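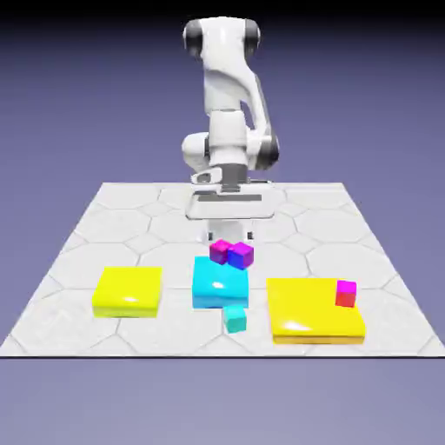

4.2 Keeping the diary

I should say a bit more about how the bread diaries worked, as the method changed as I went along and I'd like other people to be able to try it. I began with a printed booklet, one page per bake, with boxes for flour, water, room, rise and "how it came out". I was quite proud of that booklet. The households in Darna filled it in faithfully for the first week and then, more or less all together, began ignoring the boxes and writing across the page (up the margins too, in a couple of cases). So I gave up on the boxes! From then on everyone got a plain lined notebook and one request, to write something on every day they baked.

By the end of December I had 200 entries from 12 households, split between Darna and Brarkmont. The shortest is a single word, "flat". The longest goes on for three pages and is mostly a complaint about the new flour from the Stinberg mill, with a recipe for lentil soup tucked in the middle. I kept the soup in the transcript. I've also made it twice.

Figure 1. The white robot arm, standing over its white platform with the faint grey hexagon pattern (computer-rendered).

I read every notebook through once without marking anything, then went back with coloured pencils. Green was for anything to do with the starter, blue for weather and the temperature of the kitchen, red for other people. I hadn't planned on a red pencil at all. It came in when I noticed how often a bake was described by who had turned up, who had gone without, or whose turn it was to take a loaf next door. Plenty of passages ended up with 2 colours on them, and I left them that way and counted them under both.

4.3 What people wrote about starters

Most of the green passages are about looking after the thing. People worry over a starter much as they'd worry over a tomato plant, and they use a lovely range of words for it: sulking, sleepy, cross, back on form. I had expected ages to come up a lot, with families boasting about a starter handed down from a grandmother, and there is some of that in Brarkmont. In Darna hardly anyone seemed bothered. When a starter went bad they fetched a spoonful from down the road and carried on, and the new one was "ours" by the next entry.

That borrowing is the part I'd most like to follow up. I drew a rough map of who had given starter to whom, going only by what the notebooks said, and the lines run along streets much more than they run along families. One household on the Kourkoulas road turns up again and again as the place to go. They never mention this in their own notebook, where they write mainly about their oven door, which doesn't shut properly and has to be wedged with a folded tea towel.

Brarkmont looks different, and I'm wary of making too much of it. The houses there are further apart and more of the people writing had learnt from books, so they tended to start again from flour and water when something went wrong. Their entries are tidier and give weights. They're also gloomier about failure, I think, though I may be reading my own kitchen into that (my first winter of baking was a long row of bricks).

4.4 Bits that didn't fit

More than 30 entries have no bread in them whatsoever. People had been asked to write on baking days and some of them simply got into the habit of writing. I very nearly took these out, then decided to code them like the rest, and a fair few picked up a red mark. The two I couldn't code are a list of bus times and a drawing of a goat. Both are in the appendix, along with the original booklet page and its unloved boxes.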